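Cuaderno del taller – 10 jul 2023

Sigo con el Prolska, el móvil barato que nos dejó Cunha para ver si merece la pena ofrecer reparación de batería en la tienda de Gircombe. Ayer me quedé a medias con la tapa trasera y hoy he llegado con ganas de acabar, así que apunto todo antes de que se me olvide, que luego Teresa me pregunta por los pares de apriete y yo le contesto con cara de pez.

Lo primero, la tapa. Va pegada con un adhesivo negro bastante bruto en los laterales y casi nada arriba. Con la manta térmica a temperatura media y la púa fina entró por la esquina inferior derecha sin protestar. OJO: por el lado izquierdo pasa el flex del lector de huellas, muy pegado al borde, y si metes la púa más de lo que mide la uña te lo llevas por delante. Yo me quedé a nada. Lo he marcado con rotulador en la plantilla que está colgada encima del banco.

Debajo hay 15 tornillos, todos iguales menos dos, que son un pelo más largos y van junto al altavoz. Si alguien los cambia de sitio se marca la pantalla por delante (le pasó a Felista con el otro aparato, el de la carcasa verde, y estuvimos media tarde buscando el culpable). Los largos, por favor, a la casilla roja de la bandeja magnética. La casilla roja, no la naranja, que la naranja es de Ngân.

Batería: lengüeta doble, de las que se estiran. La de arriba salió entera y preciosa, la de abajo se partió a mitad de camino, como siempre. Alcohol isopropílico, tres minutos, hilo dental y paciencia. No he usado palanca metálica y pido que nadie la use, aunque la batería parezca suelta. El conector es de presión, con una chapita atornillada encima, muy cómodo.

Una vez fuera, medí. La etiqueta promete una cosa y el banco dice otra, pero con una sola muestra no voy a sacar conclusiones. Tras el último ciclo completo el contador interno marcaba 723 ciclos, ¡en un teléfono que nos vendieron como casi nuevo! Ya le he escrito a Hye-jin para que pregunte en Cunha de dónde ha salido esta unidad. Si todas las del lote vienen así, las cifras de autonomía que sacamos la semana pasada no valen para nada y habrá que repetirlas con batería nueva. Me da rabia por la hoja de cálculo, que me había quedado bien bonita, con sus colores y todo. 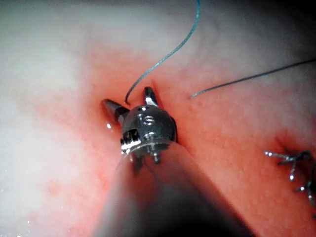 Pinza de dos puntas abiertas, junto a un tejido rosado.

Sobre la antena, que era lo que de verdad quería mirar. El módulo wifi comparte línea con el GPS y va por el marco superior, con un contacto de muelle que apoya en la chapa. En nuestra unidad el muelle estaba algo vencido. Lo levanté con la punta de las pinzas de plástico, cerré provisionalmente y repetí la prueba de cobertura en el pasillo, al lado del almacén, que es donde peor iba. Mejoró, y bastante, aunque el pasillo es un sitio traicionero (según esté abierta o cerrada la puerta cortafuegos cambia todo). La dejé cerrada las dos veces. Mañana lo repito con el router en el otro extremo.

Elaheh dice que el muelle vencido es cosa de montaje y que en el Jerik del año pasado pasaba lo mismo. Puede ser. Yo creo más bien que alguien ya había abierto este teléfono: el adhesivo de la parte de arriba no era del mismo tono que el de los lados y uno de los tornillos tenía la cabeza mordida. Lo dejo escrito aquí para cuando discutamos otra vez, que discutiremos.

La cámara principal, por cierto, se cambia en un suspiro. Dos clips, un conector y fuera. La frontal es otra historia: va metida debajo del auricular y con una gotita de pegamento que no sé a quién se le ocurrió. No la he tocado. Si entra un cliente con la frontal rota, de momento decimos que no hasta que consigamos una de repuesto para practicar.

Y la pantalla... Bueno. Pantalla y marco vienen juntos como pieza, lo que encarece la reparación pero ahorra disgustos. He pedido precio a dos proveedores. Uno ha contestado con un PDF ilegible y el otro todavía nada. Teresa quiere tenerlo cerrado antes de septiembre, cuando cambiamos las tarifas del mostrador, y me parece razonable, pero sin precio de pantalla no hay tarifa que valga.

El montaje, del tirón: 22 minutos desde la batería puesta hasta la tapa pegada, sin contar el rato en la prensa. Se puede bajar. Perdí tiempo buscando la tira adhesiva precortada, que estaba en el cajón de los cargadores (¿por qué?), y otro rato limpiando restos de la lengüeta rota. El altavoz suena bien, el lector de huellas responde, la carga rápida entra a la primera. El botón de volumen hace un clic un poco más blando que antes – lo mismo es manía mía, que alguien lo pruebe sin que le diga nada antes.

Queda pendiente:
– Repetir autonomía con batería nueva, brillo fijo y modo avión desactivado.
– Prueba de cobertura en el pasillo con el router cambiado de sitio.
– Preguntar a Ngân si le queda adhesivo del ancho fino, que el mío está en las últimas.
– Respuesta de Cunha sobre la procedencia (lo lleva Hye-jin).
– Pasar a limpio el esquema de tornillos y colgarlo al lado de la plantilla.

El teléfono se queda esta noche en la prensa, estante de arriba, con su papelito. No lo saquéis para enseñárselo a nadie hasta que vuelva yo, que el adhesivo todavía está tierno y la tapa se levanta con mirarla.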